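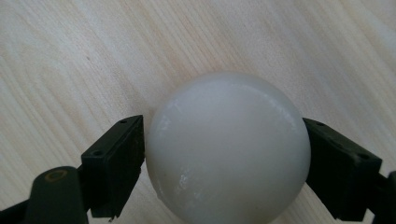 Plomoden soap workshop is moving to the old Oberholzer bakery

Good news for anybody who has been squeezing into Ottilie Holzer's back room for soap night: she got the keys to the old Oberholzer bakery on Loltel Street, and she's opening there in December! I stopped by to bug her for details (and, okay, to smell everything).

The new space is 2,000 square feet, so no more taking turns at the sink. Plomoden will keep the evening classes and add a morning one that starts at 7, which is too early for me, but the night shift folks at the hospital asked for it. There are 137 names on the waiting list right now. Ottilie says they all get first pick before sign-up opens to the rest of us.
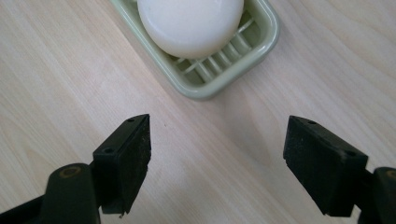 Bar soap is having a moment around town, and I've gone over to it myself after years of pump bottles. My big mistake was letting the bar sit in a puddle by the faucet until it turned to goo. A dish with a good raised rim, like the pale green one with the round white bar in it, keeps the mess off the table, and Ottilie says to tip out any water before bed. Easy enough, even for me.

The bakery's old ovens are going to Wodidetti, the pizza place, for $400 and a standing lunch order. Classes stay in the back room until the move, and the new sign-up sheet will be taped to the front door.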